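Netwood boards > Data collection > folding clothes, how picky are you

escobar_17
doing the laundry set for Clutov, target is 2,000 demos and we're at 1,868. question is dark fabric. black cloth in the fingers, bamboo mat under it. do I keep these or bin them?? 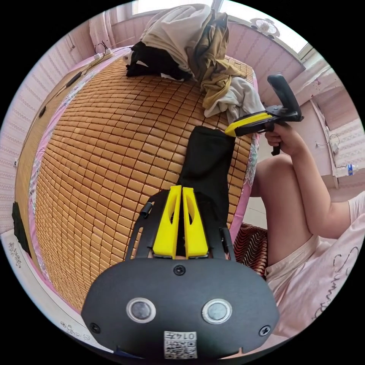
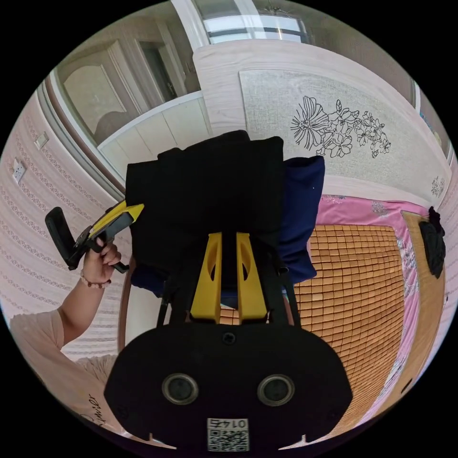
black cloth in the yellow fingers both times, same bed

mat_grid
keep. real bedrooms are messy, thats the whole point

aldana leiva
disagree, sort of. black on black gripper frame is rough for labeling. I pulled 100 of ours last December and the fold edge was a guess in 17 of them. would do a second pass with lighter stuff

escobar_17
lighter stuff we have plenty of. dark is what's missing

mat_grid
so keep lol

Santeri Valtonen
Keep but tag them. We use "dark_cloth" and "thin" as seperate tags in Uvow, then whoever trains can drop them. Also the mat. All those little tiles, does your tracking like it? Ours drifted on a checkered rug.

escobar_17
no drift that I noticed. havent checked every run tho

aldana leiva
check before you do the rest. and vary the bed, same mat for the whole set is worse than the black cloth imo

mat_grid
one bed is fine for a first set

aldana leiva
its 2,000 demos, not a first set

escobar_17
ok ok. tagging tonight, new bed for whats left. is there a bulk tag thing in Uvow or by hand

Santeri Valtonen
Select all, then the side menu. Slow over 100 at a time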